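How to speak at a Londeck town council meeting

Quick guide, because people keep asking me after meetings and I never have time to go through it all. Covers public comment only, not zoning appeals. Those have their own form.

1. Get the agenda. Posted by Sunday night on the town site, paper copy at the library desk. Find the item number you care about. Write it down.

2. Sign up. Card by the door, or email the clerk, Dymphna Egan, before 4 p.m. on meeting day. Name, street, item number. Leave the street off and the card goes to the bottom of the pile. 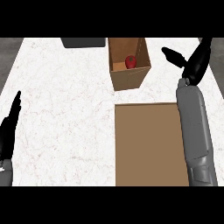
3. Write it out. You get three minutes, the timer is strict. My last one was 444 words and I still got cut off, so aim shorter. Read it out loud at home, twice if you can.

4. Say what you want in the first line. "Please vote no on item 27" works fine. Reasons after that. Council member Efe Mohammed takes notes and will look up at you if there's a clear ask, the others its hard to tell.

5. Handouts – bring enough for every council member plus the clerk. Hand them to her before the meeting starts, not from the podium.

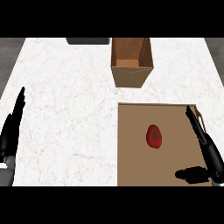
White marble top with an open cardboard box.

6. Wait. Budget items run late, in July we didnt get to public comment until 9:40. Bring water. You can step out to the hall, but if your name gets called and you're not there, that's it for the night.

7. Follow up. Short email the next day, same ask, item number in the subject line. Minutes go up after the following meeting – check that they got your name and position right. If not, write to the clerk and ask for a correction.

Can't make it? Send written comment, same 4 p.m. deadline. It goes in the record but isn't read aloud.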